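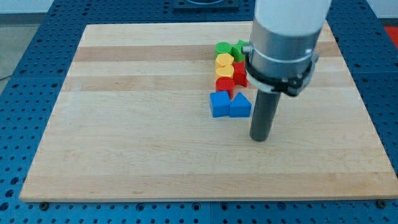 May. Up at half past five, before the alarm. Rain on the skylight until seven and then it cleared. Porridge, tea, two lots of washing up because I left last night's.

Walked down to the allotment by the Cullier path. The stile at the bottom has been mended with a new step and it is a bit too high for me now, but I got over. The ground was wet on top and still dry an inch down. I put in the last of the leeks and watered them anyway. The broad beans have blackfly on the tips, so I pinched those out and dropped them in the bucket. Slugs have had one courgette plant completely and left the one next to it alone. I have no idea why. I moved the spare into the gap.

The bus to Stallaldale was late and I was in town by ten. Bank first, then the library to take back the book on canals, which I gave up on at page 748. It has an appendix after that and then another appendix. The woman at the desk asked if I had enjoyed it and I said parts of it, which is true, the parts about the puddling of the clay were good. She had nothing else of that sort on the shelf but she has put me down for one on reservoirs. Bought onions, a loaf, a light bulb and some stamps. The stamps have gone up again.

Lunch was the end of the soup. It needed salt. I must remember not to put so much parsnip in next time, it takes over everything.

In the afternoon I did the meter readings and wrote them in the back of this book where I can find them. Electric is lower than last spring. I think that is from not having the heater on in the back bedroom. Then I sat down with the letter from Zeleke about the boiler cover and read it through properly. They want me to renew before the end of the month. The new terms leave out the pump, and the pump is the only thing that has ever gone wrong with it. I will ring them in the morning when the lines are open. If they won't include it I shall cancel and put the money by instead.

My knee was sore after the bus, so I put it up for an hour and listened to the radio play. It was set on a lighthouse and I lost track of which brother was which. Fell asleep before the end and woke up to the shipping forecast. Cup of tea.

Evening light was good so I went out again and cleaned the gutter over the back door, the low one that I can reach off the steps. It was packed with moss and there was a tennis ball in it. Not mine. I threw it over to the side with the dog. Swept the yard, brought the washing in. The towels were still damp at the hems and are on the airer now.

Supper was egg on toast. I looked through the seed catalogue from Jurnov and marked a purple kale and a short carrot for heavy soil, though I said last year I would not bother with carrots again. They came up forked, every one. I may try them in the old bath with some sand mixed in.

To do tomorrow: ring about the boiler. Change the bulb on the landing. Netting over the strawberries. Find the good secateurs, which I last had by the shed.

Bed at ten. Wind getting up from the west.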